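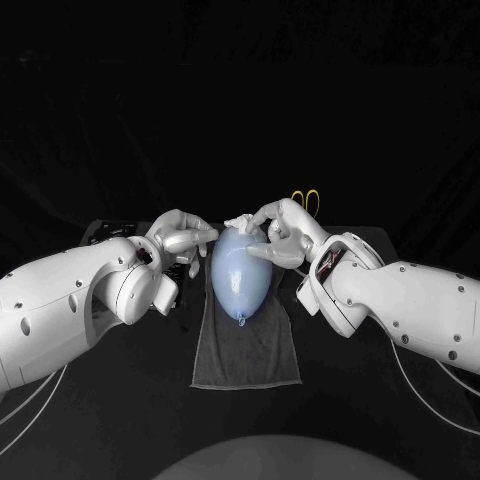
Brendan Sheehan says 400 is plenty for a party like this and that I'm overthinking it, feed them ham sandwiches and they'll be happy. He may be right. But he's not the one whose name is on the hall form so I'm asking here.

Ok so. My mom turns 76 in a couple weeks and my brothers have decided (without me) that I'm doing the party. Lower room at the Zindasmont hall, Saturday afternoon, noon to five but that includes set up AND clean up. Which I did not catch until after I paid the deposit. So really it's maybe a three hour party with a lot of running on both ends.

Here's what I've got:

- the room, tables and chairs included, no tablecloths
- a kitchen with a fridge and a sink and one outlet that works according to the lady with the key
- a speaker from my nephew
- no decorations yet
- 400 dollars left, total, for everything

What I can't figure out:

Food. I got a quote from the deli in Brorkon and it was 600 for trays, which is a no. Do I cook? I've never cooked for more people than fit around my own table. Mom doesn't eat anything spicy, two of the cousins don't eat pork, one kid eats only noodles.

Time. If we can't get in before noon and people come at one, what has to be done at home the night before? What can't be?

Decorations. She likes light blue, has always liked light blue, whole house is light blue. I was going to do balloons and streamers but no helium, I'm not paying for helium. Does anyone blow them up the day before or do they go sad.

Also is it rude to put "no gifts" on the invite for somebody who honestly loves gifts. My brother wants it on there. I think he just doesn't want to buy one.

Thanks in advance, I check this at lunch and after the dog's been out.

*asked by Samero, 26 April 2019*

---

**Vasylenko**

Did my dad's in that same lower room in March so some of this is fresh.

First thing, call and ask about the outlet. There's a second one behind the folding door but the door was locked when we came and the guy had to go home for the key. If you plan on two crock pots and a coffee urn you WILL trip something. We did. Coffee first, then unplug, then the crock pots. Or bring the coffee in those big pump thermos things, borrow them from a church, every church has a closet full.

Food. Don't cook hot food for a crowd if you haven't before. Do cold and do it big:

- rolls, sliced turkey, cheese, lettuce, mustard on the side
- one pasta salad with plain dressing, and hold back a bowl of plain noodles for the kid
- a bean salad, nobody gets excited but it goes
- cut fruit, whatever's on sale
- sheet cake from the grocery store, not the bakery

Turkey and no ham takes care of the cousins and nobody misses the ham. Sorry Brendan.

Buy the rolls the day before, not earlier. Buy the turkey sliced from the counter and ask them to put paper between, it saves you peeling it apart with cold fingers while your aunt stands there asking where the bathroom is. Pasta salad gets better overnight but it drinks up the dressing, so keep a cup back and pour it on when you get there.

Order the cake NOW. Two weeks is ok, one week in graduation season you get whatever is in the case. Write the name down on paper when you order, spelled out. Ours said Happy Brithday and they knocked a little off but still, my sister has it as her phone background.

Tablecloths - paper on a roll. Tape it under. At the end you fold the whole mess up inside itself and it goes right in the trash. This saved us I'd say half the clean up. Bring your own trash bags too, the ones they had were the thin kind that split when you look at them.

Gifts. Don't put no gifts if she likes gifts! Just say nothing. People who want to bring one will, your brother can bring a card.

---

**Brorkon Linda**

cook the food its cheaper. get a ham

my neighbor does parties and she puts out chips first so they fill up

---

**Zindasmont Park Dad**

Late shift here so this will be choppy. I've done a bunch of these for the softball families, mostly in that building. Vasylenko covered the food and I agree with all of it except the bean salad.

On time. Noon to five is tight but it works if you treat the first hour like unloading a truck. What I'd do:

Night before, at home: pasta salad, wash and cut fruit except apples and bananas, slice the rolls, load forks and napkins and cups into one box, tape and scissors and a marker and a corkscrew into another box and WRITE ON THE BOX. Print the photos if you're doing photos. Charge the speaker. Put the deposit receipt in your purse, they asked us for it once.

Noon: two people on tables, two people carrying, one person doing nothing but the kitchen. Don't let the kitchen person carry. The minute they carry something they get talking in the parking lot and you've lost them.

12:30: paper on tables, cake out of the car (someone has to sit with it on the ride, not in the trunk, ask me how I know). Coffee started.

12:45: decorations last. They're the thing you can skip if you're behind, and no guest will know.

Four o'clock: cake should be long done and somebody starts wrapping leftovers. Say it out loud, "we have to be out by five," otherwise the uncles settle in. Turn the music off at half past. Works better than asking.

One more on the room. It echoes. With a speaker on the tile floor no one can hear their own table. Put it up on a chair in a corner, low, and only play stuff she likes. My mother in law's party had a playlist my son made and she sat through the entire thing with a look on her face.
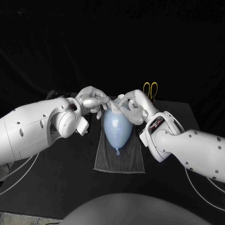 Photos of your mom are what people will stand and look at, more than anything you hang up, so spend your decorating time there. String and clothespins along the long wall, old ones at one end and new ones at the other. Ask the cousins for theirs this week and not the week of. Name and year on the back in pencil or you'll never get them home to the right house. Then for the balloons, air is fine, no helium, and yes you can do them Friday evening. Keep them inside, out of the sun, and not in a hot car. Tie off a plain knot with a little curl of the lip left showing under it, like on that light blue one, and you have something to tape or loop a string onto. That pale see-through kind of blue is nice with white paper on the tables too, I wouldn't mix in other colors. Don't fill them so hard that the narrow end goes round, leave them a bit teardrop looking and fewer will pop in the car. Hand pump is a few bucks and your cheeks will thank you. Streamers I'd skip, the tape pulls paint off that wall and they take it out of the deposit.

For the money, I'd split your 400 like so: half and a bit on food, cake next, then paper goods, and whatever is left sits in an envelope for the thing you forgot. There's always a thing. Last time it was ice. The machine at the hall has had a note on it since forever so buy ice on the way, get more than you think, and bring a cooler for it becuase the freezer is tiny.

Invite: put an end time on it. "One to four." Gives you the hour. And phone the older relatives, don't text, half of them won't see it and then it's your fault.

Parking is behind the building, the front is for the clinic and they do tow on Saturdays. Put that on the invite too.

---

**Samero**

This is so much better than what I got from my brothers. Called about the outlet, she says the folding door will be open, we'll see. Cake is ordered, spelled it twice. Going with turkey. Leaving gifts off the invite and I haven't told my brother.

Still stuck on one thing, is there a step stool in that building or do I bring mine? For the clothespin string. I'm short.

---

**Vasylenko**

Bring yours. There's one in the closet with a leg that folds when it wants to.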